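Meltwood Allotment Diaries: README

Hello, and thanks for downloading this. It's a typed-up collection of garden diary entries from the allotments at Meltwood, just outside Totham, and I've been picking away at it in the evenings for far longer than I meant to. If you want to know when people round here sowed their broad beans, or how often somebody wrote the word "slugs" in capitals, you're in the right place.

What's in the folder

entries.csv is the main thing. One row per diary entry, 3000 rows in all, with the plot number, the month, the year if we could work it out, and the text exactly as written.
plots.csv covers the 48 plots. Soil notes, which way the plot slopes, whether it has a shed. Six plots have no diary at all, so only 42 of them turn up in entries.csv. That isn't a bug, please stop emailing me about it!
plants.csv is my list of plant names and what people called them. There are nine spellings of kohlrabi.
notes.txt is a mess but it has things in it that I couldn't fit anywhere else.

Where the diaries came from

Guoqing Du kept the first ones and got his neighbours into the habit. Most are in school exercise books, a few are on the backs of seed packets, and one whole summer is on a wall calendar with a pen that was running out. Yichen Tang and I read them aloud to each other and typed as we went (quicker than it sounds, once you've learnt the handwriting). Yichen Qiu then checked everything against the originals. Yes, two Yichens. In the "typed_by" column they're YT and YQ, and I'm FR. 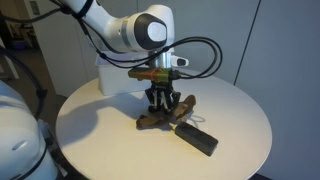

Spelling has been left alone. If somebody wrote "currigettes" then it says currigettes, and you'll find the tidy version in the plant_clean column. The same goes for weights and measures. We've got pounds, kilos, bucketfuls and "a good armful", and I haven't tried to turn any of those into anything else, as I've got no idea how big a good armful is.

Dates are the weak spot. Lots of people only wrote the month, or things like "day after the big wind". Where I could pin it down from another plot's diary I did, and put a "g" for guessed in date_how. Please do look at that column before you draw any lovely graphs. The first version had a huge peak in July, which was just me putting every undated tomato entry there and forgetting to go back.

Things people have used it for

Qianru Liao made a sowing chart for the north-facing plots and it's pinned up in my kitchen. Somebody at Brullberg (the seed swap, if you don't know it) pulled out all the frost mentions, and found that plots 11 and 12 get caught later than everyone else, which the people on plots 11 and 12 had been saying for years. I'd love to see someone have a go at the pests. There's a long feud with pigeons running through plot 30 that would make a decent novel.

Things it's no good for

Don't use it to work out how much food an allotment grows. People write down the marrow they're proud of and skip the lettuces that bolted. It's also thin on winter, when most entries just say "dug a bit, went home". And the weather notes are opinions. "Boiling" might mean 2000 other things depending on who's holding the pen. 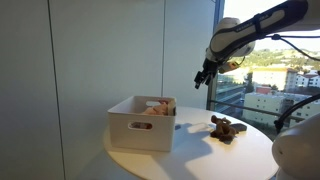
The plot maps deserve a word, because they've caused more head-scratching than everything else put together. Guoqing drew the original by pacing it out, and north is at the bottom. I've redrawn it the usual way up and kept his numbering. If you print it, go big and lay it flat. A round white table like the one in the photo would suit it nicely, and you can walk round to read the labels I've squeezed in sideways along the hedge. Plots 7 and 8 were knocked together at some point and then split again along a different line, so treat anything about their edges with care.

Names and privacy

Everyone who's still gardening here was asked, and everyone said yes, though two people wanted their first names taken out and one wanted hers put in more often. Grumbles about neighbours have been trimmed where they got personal. You'll see [cut] where that happened.

Using it

Do what you like with it, just say where it came from. "Meltwood Allotment Diaries, typed by Rashidi, Tang and Qiu" is fine.

Changes

Version 2, May 26, 2025: fixed the tomato business, added the calendar summer, split the Xiao family's plot into front and back because they kept separate books.
Version 1: everything else, with more typos.

If you spot a mistake, send me the row number and what you think it should say. Photos of mystery vegetables also welcome.

Faraji Rashidi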